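To: tabletop-practice list
From: Finbarr Mulcahy
Date: April 18, 2026
Subject: Re: Draft 2, section on table resets

Quinlan wrote:

> I've read the new section on resets twice and I still think it's
> too long. Does anybody at Trumstead really need a written rule for
> putting a bottle back on a table? Our operators have been doing
> this for months. They know what a table looks like. My worry is
> that we end up with a document so thorough that it lives in a
> drawer, and then we've got a standard in the drawer and the same
> old habits on the bench. I'd cut it to one line: "Return objects
> to their starting positions before each run."
>
> Also, who decided on 60 runs before a break? It seems like a lot
> if you're the one doing it.

Quinlan,

I like your one line. I liked it when I wrote it myself, in October, and it was the whole of our reset policy at Sarnudia until we compared two operators' logs and found they were running what amounted to two different experiments under the same name. Both of them had returned the objects to their starting positions. They just had different feelings about what a starting position was.

One thought it meant the right spot on the table. The other thought it meant the right spot, the right angle and the label facing the same way, and would nudge a box for as long as it took. Neither was breaking the rule. It was a very hard rule to break.

So the section got longer. What I'd defend in it comes down to this.

The arm goes to its park position before any hand goes over the table. I know it's in the safety section already. I want it in the reset section too, since a person resetting a table is thinking about the table and has not recently reread the safety section. "It was only paused" is a sentence I have now heard in two separate buildings. Paused is a state of the software. It says very little about what the arm will do when somebody leans on the keyboard.

Starting positions are a range, and the range gets written down before the session.

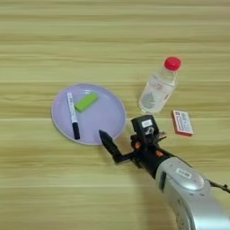
If your task sheet says the marker starts on the plate, it has to say whether anything else may share the plate with it, and whether touching is allowed. A marker lying up against a block is a different problem for a gripper than a marker by itself, and I'd like us to make that choice on purpose. The same goes for anything clear. Bottles turn up in half our task sheets and the sheets never say which way the cap should point, so each operator has a private tradition.

Objects that aren't part of the task get listed too. People call them clutter and assume they don't count. Then somebody tidies up on a slow afternoon and the success rate goes up, and we all get to feel clever for a week.

Nobody touches anything mid-run to help. If you help, the run is marked as helped. I don't mind helped runs. I mind the ones where a finger straightened the block and the log is silent on the matter. Sisavum's draft has a checkbox for it, and I propose we steal the checkbox outright, with thanks.

Failed runs stay in. I put that in its own paragraph in the draft because the last version had it in a footnote, and you can guess how widely the footnote was read.

On your drawer point, you're right, and I don't have a grand answer. What worked for us was a card taped to the bench with 7 lines on it, in type large enough to read while standing. The full section is for the person who writes the card. If an operator never opens the long document and follows the card, I'll call that compliance and go home happy. I can send our card around, though it has coffee on it and line 4 has been corrected in ballpoint by someone who was right.

As for the 60, I decided on it, in the sense that I typed it. It was a placeholder and it survived two rounds of review, which tells you something about our rounds of review. You're the first to object. I'd be glad to go lower. Past a certain point the resets drift toward wherever the operator's elbow is comfortable, and you can see it in the logs if you plot them. Could someone at Trumstead who does the resets all day suggest a number? I'd trust theirs over mine, and over yours too, no offense.

One open question, for anyone still reading: what do we say about changing the table itself? We swapped ours and kept the same task name, and I've been uneasy ever since. My inclination is that a new surface gets a new entry in the log, even if it looks the same to you and me. I haven't written that part yet, so now is the cheap time to argue.

Comments on the list, please, and not to me in the parking lot.

Finbarr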